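Right, the promised thread on why we lost most of a day at the Stevolberg site. Short version: a gripper that kept dropping things, and me blaming the wrong part for hours.

**1/** For anyone new here, I look after the hand-held grippers for the Diltlow project. People hold one in each hand, do ordinary household jobs, and the recordings go off to train the arms. I don't write the clever bits. I fix the bits that fall off.

**2/** First sign of trouble was on 21 November 2023, just after we'd started. The right-hand unit on the pair we call Erdős (all our pairs are named after mathematicians, don't ask) began letting go of whatever it was holding. Not every time – that would have been far too easy.

**3/** It would close fine, hold for a bit, then ease open by itself. A mug went first. Then a second mug. Then I hid the mugs.

**4/** My theory was the spring. It's ALWAYS the spring. We'd run that one past 1,000 cycles and the sheet says swap it at 1,000, so I swapped it, felt very pleased with myself and handed the thing back.

**5/** Twenty minutes later it dropped a tin on someone's foot. Foot is fine! Shoe has a dent. I wrote it up as a safety report anyway and so should you, even when it's "only" a tin. 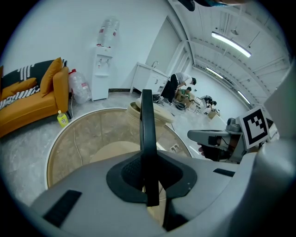
**6/** So by then I'd stopped trusting my own fix and went through the logs properly. In 98 grabs, the jaw had slipped on 20 of them. And every single slip came when the wrist was turned palm up. Palm down, perfect. Sideways, perfect.

**7/** That's when the penny dropped (along with another tin). The spring had nothing to do with it. There's a little latch inside the Zuren jaw unit that stops it backing off under load, and one of the two screws holding it had worked loose. Turn the whole thing over and the latch sagged just enough to miss its tooth.

**8/** One screw. A quarter turn. I'd had the cover off that morning to do the spring and looked straight past it.

**9/** The annoying part is that we had a warning. Back in July another pair did something similar, only once, and the note in the log says "odd release, couldn't repeat". I know who wrote that note because it was me.

**10/** What we've changed: both latch screws get thread lock and a paint mark, so you can see at a glance if one has moved. There's a palm-up hold test before each session, with a bag of rice in the jaw and 24 seconds on the timer. If it creeps at all, it goes in the red crate and stays there.

**11/** Also, any drop now means you stop and shout. People had been picking things up and carrying on because they didn't want to spoil a take. Totally get it, I'd have done the same, but we lost a lot of useful clues that way.

**12/** All the recordings with a slip in them are tagged and kept out of the training set for now. One of the software lot wants them back, as examples of a grasp going wrong. Fair enough, they can have them once I've checked the timestamps.

**13/** A few of you have asked whether the left-hand units have the same latch. They do, mirrored. I've checked four so far and all were tight. Will add to this thread when I've done the others.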